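Resist, Regret, Repeat: Printing Cotton with Flour Paste
Textile Surface Design, end-of-term project report
Marama Gilchrist
Project adviser: Marjatta Riihimäki
29 December 2023

What I set out to do

My proposal promised a length of cotton curtain fabric, patterned all over with a crackled flour paste resist, "suitable for hanging in a domestic interior." I would like the record to show that I wrote that sentence in a good mood. What I have is 19 finished test squares, one curtain panel that hangs, and one that is currently lining a drawer.

Flour paste resist is the poor cousin of wax batik. You mix flour and water, spread it on cloth, let it dry until it pulls the fabric into a potato chip, crack it with your hands, and push paint into the cracks. When the paste is washed out, you get fine wandering lines on a pale ground. It needs no hot wax and no solvents, and it smells like kindergarten. I picked it because it was cheap and because I had seen it done once and thought it looked easy.

Materials

The cloth was a plain-weave cotton sold by Dunstan as Pedness, which comes stiff with sizing and has to be washed twice before paint will go anywhere near it. I washed the first piece once. The paint sat on top in beads and waited for me to feel bad.

The paint was Sitell fabric color in indigo, rust and a green that the label calls moss and I call pond. All three are heat-set with an iron. I also used ordinary white flour, a little alum, squeeze bottles, an old credit card for spreading, and more masking tape than I budgeted for.

The paste

Most of the first 2 weeks went into the paste. Equal parts flour and cold water by volume is the usual starting point, and it is a fair one, but it made a layer that flaked off before I could crack it. More water gave me a thin skin that let the paint through everywhere, so the test square came out a solid, rather handsome blue with no pattern at all. I kept it. It is square seven and it is labeled "ocean."

The mix I settled on has slightly less water than flour and a pinch of alum, strained through a sieve. I skipped the sieve on squares four and five. Lumps leave round white spots, and the class was kind enough to ask how I had done them.

Drying took longer than I planned for. I had penciled in one night. In our studio in December, with the heat turned down at six, a pinned piece the size of a pillowcase needed 46 hours. Putting a fan on it shortened the wait and also made the paste curl up at the edges, where the paint then ran underneath. I went back to waiting and did my reading for another class.

Cracking and painting

Scrunching the cloth into a ball gives small, busy cracks running every which way. Rolling it over a cardboard tube gives long, nearly parallel ones. I prefer the tube. Marjatta prefers the ball, and said so in front of people.

Paint has to be thinned less than you think. At the thickness of heavy cream it goes into the cracks and stays there. Any wetter and it softens the paste, and then you are finger painting.

Drawn designs

For the second half of the project I wanted pictures as well as crackle, drawn in paste from a squeeze bottle. The theme was fruit, chosen because circles are forgiving. I made 3 designs and repeated them across the panel.

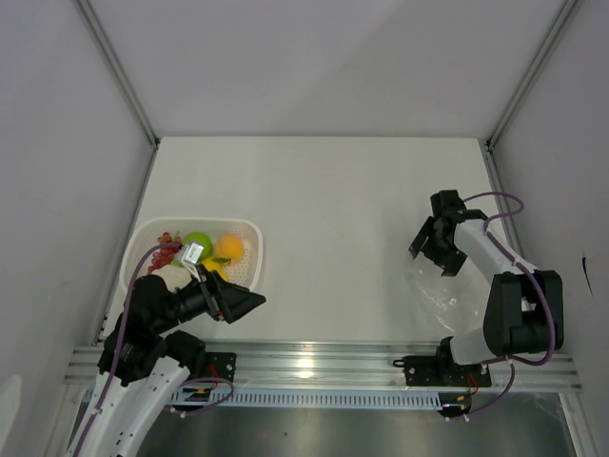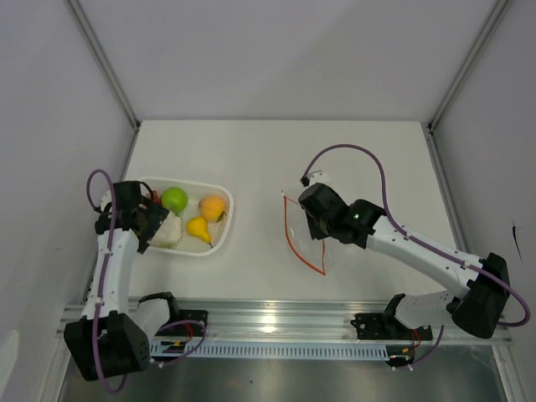 Drawing with paste turned out to be a lesson in leaving things out, as the bottle makes one width of line and will not be talked into another. Anything small closes up when the paste spreads. I had sketched a bunch of grapes with every grape outlined, and on cloth it became a cauliflower. A cluster like the red one in the first picture has to be drawn as one bumpy edge with a few curved marks inside it. The apple was no trouble. A round fruit with a single dark leaf against it also works well, as long as the leaf is painted later with a brush, and this became the repeat I used on the finished panel.

Washing out

Soak the cloth in cold water and be patient. I was not patient with the second panel and went at it with a scrub brush, which took off the paste and a good part of the rust. That is the drawer liner. Also, do not rinse flour down a studio sink. The sink at Todside Hall has forgiven me, but it took a plumber.

Results

The hanging panel has good crackle in the upper two thirds and a muddy patch near the hem, where I lifted the cloth too early. The green held up best in washing. The indigo faded a little after the third wash and I like it more now. Squares eleven through fifteen, all tube-rolled, are the ones I would show to a stranger.

If I did it again I would pin the cloth to foam board instead of cardboard, which soaks up water and warps along with everything else. I would also make the second panel first, so that the practice piece was the one in the drawer.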